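Tips for watching films at home without it being a faff. Updated 27 November 2022, mostly the bits on subtitles and discs. Typed quick, sorry for the order.

## Before you press play

- Pick the film the day before. Not on the night. Two people scrolling for an hour is how you end up watching half a thing and going to bed cross.
- Check the running time. Then add trailers, loo, someone's phone call.
- Update the telly in the afternoon. Okness boxes are terrible for this, they'll grab a whole update at the exact moment you sit down and there's no skip button.
- Rented it? Start it for ten seconds, pause. You'll find out about the password now and not at half eight. (Check how long you've got once it's started though. Mine's two days, others are stingier.)

## Picture

Turn off motion smoothing. Every make calls it something else, look under Picture, then Advanced, then anything with "clear" or "fluid" in the name. Film looks like a daytime soap with it on. Do this first if you do nothing else on the page.

Cinema or Film mode, then leave it alone. It looks yellow for a night or two. You get used to it.

Lamp behind the telly, not in front and not beside. A cheap one is fine. Low warm bulb, shade on, on the floor if the cable won't reach. Dark horror stuff is so much easier on the eyes, you can see into the corners of the picture instead of your own face.

Curtains: clothes pegs down the middle where they gape. Ugly, works.

Clean the screen with it off and cold. Dry microfibre, then a barely damp one if there's fingerprints. No window spray. I took the coating off a corner of our last set with window spray and looked at that patch for 6 years.

## Sound

Can't hear the talking, explosions wake the street. Usual complaint. Try in this order:

1. Night mode, or "dynamic range", or "volume levelling". Switch on.
2. Set the box to stereo if you've only got the telly's own speakers. A lot of them are sent 5.1 by default and the voices go missing.
3. Pull the telly forward to the front edge of the unit. Sound bounces off the shelf otherwise.
4. Bass down two notches.
5. Subtitles. No shame in it.

Soundbar goes in front, not inside the cupboard. I've got a Litgate one, second hand, and it buzzed for weeks until I put a folded tea towel under it. Felt pads would of been neater.

## Subtitles

Set size and background once in the main settings and it should carry over to most apps. Medium, white, see-through grey box. Yellow is nice for black and white films.

If they're out of step, back out of the film and go in again before you start fiddling. Sorts it nine times in ten.

## Snacks

- Popcorn in a pan with a lid, single layer of corn, no more. Take it off when the pops slow right down. Salt it ground fine or it all sits at the bottom.
- Bowls not packets. Rustling.
- Anything that drips is for the interval.
- Yes have an interval. Anything over two and a half hours, stop somewhere near the middle, kettle on, ten mins. Pick a quiet scene.
- Tray under the lot. Gravy on a cream sofa: cold water, blot, washing up liquid, blot. Don't rub it.

## Discs

Wipe from the middle straight out to the edge. Never round and round. Soft cloth, drop of water, dry it properly.

Skipping in the same spot after a clean, try it in another player before you bin it. Ours won't read half of what the bedroom one will.

Store them upright. Stacked flat the bottom cases crack at the hinge, and Gridthorpe charge silly money for replacements, get used ones from the charity shop and swap the sleeves.

I've 253 on the shelf now and they're alphabetical ignoring "The". Sequels straight after the first film whatever they're called. Argue amongst yourselves.

## Keeping a list

Notebook by the sofa. Title, who suggested it, mark out of ten. That's it. The apps are fine but then the phone's out and you've lost someone for twenty minutes. Also write down why you wanted to see a thing, or by Febuary you've got a page of titles and no clue.

Low expectations ones go on their own page. We pick off that when everyone's tired and some of the best nights have come from it.

## Odds and ends

Remote batteries: keep two spare in the drawer with the remote, not in the kitchen. Blanket each, sharing never works. Phones in a bowl in the hall. Cat out before the quiet bit.

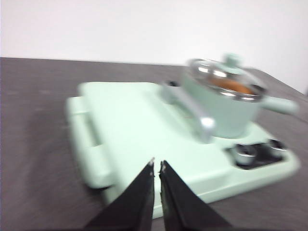

Valentina Arancibia: The stereo setting fixed ours, thank you, we'd had subtitles on for everything for months. On the alphabetical thing I can't agree, I file by director and would never find a sequel otherwise. Do you count box sets as one or do you split them up?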